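3.2 Setting and household sample

Homes were recruited in Corstead and in Wanside, the smaller of the two towns. Both are on the same water company, which made the bills easy to compare. We sent out 700 letters in August and 93 homes said yes. Lower than hoped. Renters were harder to reach than owners, and Wanside had a lot of returned mail, mostly from the blocks by the old Kolev mill.

Each home filled in a short diary for 2 weeks. Questions covered when dishes were washed, how bar soap and sponges were kept between uses, and how often either got thrown out. Diaries were on paper. An app was tried in the pilot and dropped – older people left most of it blank.

3.3 Storage habits

Storage turned out to matter more than we planned for. In the first draft of the diary it was a single line. Answers to that line were long, ran into the margins, and covered things we had not asked about (smell, mostly, and arguments over who leaves the sponge in the sink). So the line was split up before the main round. Homes were asked if soap sat flat, on ridges, on a rack, or in a closed box, and the same for sponges. "In the sink" was added late, after the pilot.

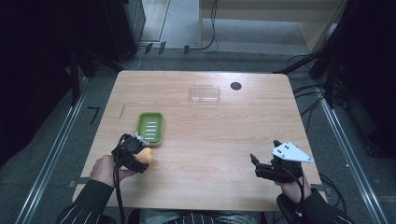
Figure 4. Green soap dish with raised ridges; yellow sponge-like item at front, clear plastic container behind.

Ridged dishes were the most common type in Corstead. Flat dishes came second. In Wanside it was the other way round, and we don't have a good reason for it. Local stores stock much the same things. Age of the home may play a part, as older sinks there often have a molded flat ledge and people just use that.

Homes with ridged dishes reported replacing bar soap less often. The gap was there in both towns but the diary is self-report, and people who buy a dish on purpose may well be more careful with soap anyway. We can't seperate the two with this data. Sponges showed no clear pattern by storage type. Most were thrown out on smell or looks, hardly ever on a schedule.

3.4 Limits

Small sample, one season. Winter could look different – kitchens are colder and windows stay shut. The Rurnura study used roughly 600 homes and found a weaker link between dish type and soap use than ours, although it it counted liquid soap too. Diaries with more than three missing days were left out of the tables but kept for the written comments, which are taken up in section 4.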